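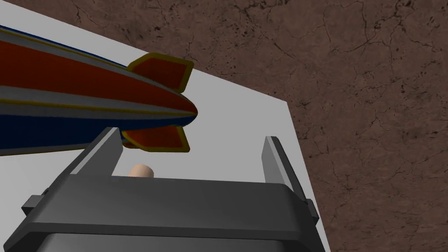
Page 80

Chapter 5
Learning Two-Armed Tasks from Demonstrations

Pick up a jar and open it. One hand holds the glass, the other turns the lid, and somewhere in the middle you shift your grip a little without giving it a thought. You have been solving two-armed control problems since before you could talk, and you are very good at them! Robots have had a much harder time. For many years a typical two-armed robot ran two separate programs with a timer between them, and if one arm was slow, the other carried on with its part of the job in thin air.

This chapter covers a family of methods that changed the picture a great deal. The idea behind them is simple enough to state in one line: show the robot what to do, many times, and fit a model that maps what the cameras see to what the arms should do next. This is called behavior cloning. You met the single-arm version in Chapter 4, where the input was one camera and the output was the motion of one gripper. Adding a second arm sounds like a small step. It doubles the number of joints, of course, but it also brings in questions of timing and role that a single arm never has to face, and those questions are where most of the fun is.

Our running case is the Calum task set, built at the Cekstead robotics group inside the Tallier simulator. Calum tasks are small tabletop jobs for a robot with two arms and a parallel gripper on each. A toy or a household item lies on a table, and the robot has to lift it, hand it from one gripper to the other, or place it next to something else. The tasks are easy to describe to a child and hard enough to break most simple controllers, which makes them a lovely place to learn.

What you should know before you start

You will need the loss functions from Chapter 3 and the camera geometry from Chapter 2, mostly the part on moving from one camera's coordinates to another's. If the words "extrinsic matrix" make you nervous, go back and do the first two exercises there. They are short. No physics beyond Chapter 1 is needed.

5.1 The view from the robot

Let us begin with what the robot has to work with. In Calum, the policy gets a wide view from up on the body and a close view from each wrist. The picture that opens this chapter is a close view at the right gripper. Compare it with the wide view below, where the same kind of striped toy hull takes up only a small part of the picture and the robot's own white panels fill the bottom.
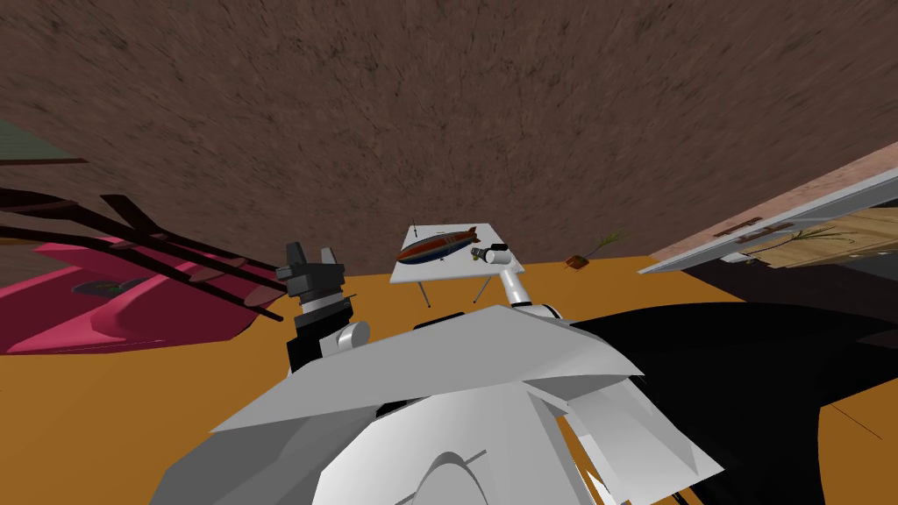

5.2 Why one camera is not enough

Suppose you gave the policy only the wide view. It would know fairly well where the table is, and it could see both arms. What it would struggle with is the last bit of the approach. A finger's width on a distant tabletop covers very few pixels once the image has been shrunk for the network, and an error of a finger's width is the difference between a firm grasp and a toy pushed onto the floor.

Now suppose you gave it only the wrist views. Up close the detail is wonderful. In the opening picture you can make out the thin yellow lines between the bands on the hull, and the lower fin appears almost to touch the tip of the left finger. But a wrist view has no sense of the whole. Turn the wrist away from the table and the policy may be left with a patch of floor and whatever happens to be between its own fingers. 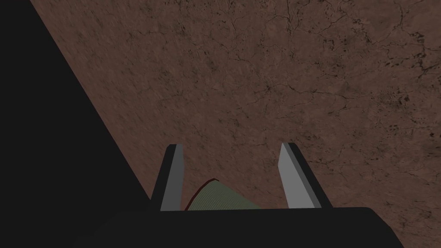

Figure 5.3 Gripper fingers against the cracked brown texture, with the top of a pale green object between them. Tallier render.

Figure 5.3 is worth a second look. Put yourself in the place of a policy that has this view and no other. Where is the table? Where is the other arm? You have no way to tell, and neither does the network. A policy trained on such a view alone has to guess, and what it learns to guess is the average of everything the demonstrator did whenever the view looked like that. We called this state aliasing in Chapter 4: two different situations that look the same to the learner. With two arms it happens a lot more, as each arm spends part of its time waiting for the other.

The cure is to feed all the views in together and let the network decide how much weight each one deserves at each moment. In the Shen architecture, which we build step by step in Section 5.5, every view passes through its own image encoder, and the results meet in a shared attention layer. Early in an approach, the attention tends to sit on the wide view. As the fingers close in, it moves to the wrist. No one programs that handover – it falls out of training, and the first time you plot it for yourself is a real treat.

A word on encoders. It is tempting to share one encoder across all the views and save memory. Try it if you like (Exercise 5.4 asks you to), but watch what happens to grasp accuracy. The wide view and the wrist views have such different statistics that a shared encoder spends much of its capacity on telling them apart.

Things that do not matter, and how the policy learns to leave them alone

A rendered room holds far more than the task calls for. Calum rooms have plants, odd walls, brightly colored furniture and floors in all sorts of textures. A person knows right away that a potted plant has no bearing on where to put the gripper. A network has to learn it from data, and if the same plant stands in the same place in every demonstration, it may well learn the opposite. It may use the plant as a landmark! Then you move the plant, and the arm goes to the wrong spot with full confidence.

So the rooms are shuffled. Between demonstrations Tallier swaps textures, moves the furniture and changes the colors of things that have no part in the task. This is domain randomization, and the version used here is gentle. The table stays within reach and the lights stay sensible. What varies is the clutter.

Each Calum demonstration is recorded by a person driving both arms through a pair of hand controllers. The training set for the toy tasks has 600 demonstrations, cut into short windows of 12 actions each. The policy predicts a whole window at once, which smooths the motion and gives the two arms a shared plan for the next moment. Predict one action at a time and the arms begin to drift apart, like two people carrying a couch and steering by different corners.

Look now at another wide view and read it as the policy must. Find the parts that bear on the task: the table, the toy with the long hull, the yellow figurine, the two grippers. Then find three things that a lazy learner could latch onto by mistake. The maroon surface at the left is a good candidate, and so is the crate.
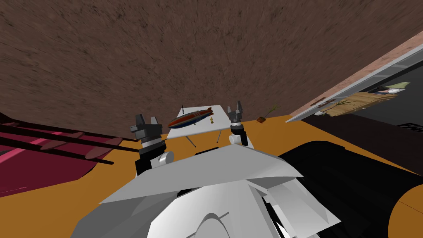
5.3 Writing the problem down

We can now set up the notation for the rest of the chapter. Let o be the observation at time t. It holds every camera view along with the joint positions of both arms. Let a be the action, a single vector made by stacking the left arm's command on top of the right arm's. The stacking matters. If you model the two halves separately, you have assumed that once the observation is known, the arms act independently of each other. For a handover that assumption is badly wrong: there may be two good ways to do it, left gripper first or right gripper first, and two separate models can each pick a different one.

The policy is a function that takes o and gives a distribution over the next window of actions. We train it by making the demonstrated windows likely. For now, take the distribution to be a Gaussian with fixed variance, so that training comes down to squared error. We will replace the Gaussian with something richer in Section 5.6, after you have seen how it fails on the handover.

Evaluation needs some care too. The training loss tells you how closely the policy copies the demonstrator and says very little about whether the toy ends up where it should. The results table in Section 5.7 comes from 3,882 rollouts, each started from a layout kept out of training and scored only on the final position of the object. Please get into this habit early. A policy with a slightly worse loss can be much better at the job, and you will only find out by letting it run.

Warm-up exercises

5.1 Choose a job you do with two hands, such as tying a shoe or buttering toast. For each stage, write down which hand leads and which supports. Does the role ever switch? What did you see or feel that triggered the switch?

5.2 Cover the lower half of Figure 5.3 with your hand. List what is left for the policy to use, and say which of those cues would survive a change of floor texture.

5.3 A demonstrator hands the toy from left to right in half of the demonstrations and from right to left in the other half. Sketch the mean action under squared error at the start of the task, and explain what the arms will do if they follow it.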